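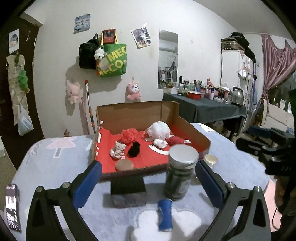 Pickling brine, jar trial 2, January

Picked up from Lorena's notes on the first set. Same cucumbers (Zapata, small grade), same vinegar, only the salt changed. Jars washed and put in the oven for 30 min before filling. Lids from the Ornatville order, which seat better than the old ones, though two had dents and went in the bin.

Brine A: 27 g salt to 684 ml water, 200 ml vinegar.
Brine B: as A, salt halved, dill stalks added.

A went cloudy by the second morning. B stayed clear but the top slices floated above the line and browned. Pushed them down with a clean spoon and topped up from the jug. Should have cut them thicker. Agata Monti cuts hers lengthways and says they wedge themselves in, so will try that next.

pH strips are past their date and read the same colour for both brines. Don't trust the figures on the last page either. New strips are on order from Firurum. Until they come, everything stays in the fridge and none of it goes out to tasters.

Taste, 10.15 am: A too salty, good snap. B bland at the front, dill comes through late, skin a bit tough. Lorena Tapia preferred B. I would eat A with cheese but not on its own.

To do:
Try salt midway between A and B.
Weigh the cucumbers after trimming, not before.
Ask Bostness if the vinegar strength changed with the new label.
Label lids as well as jars, the marker rubs off glass in the fridge.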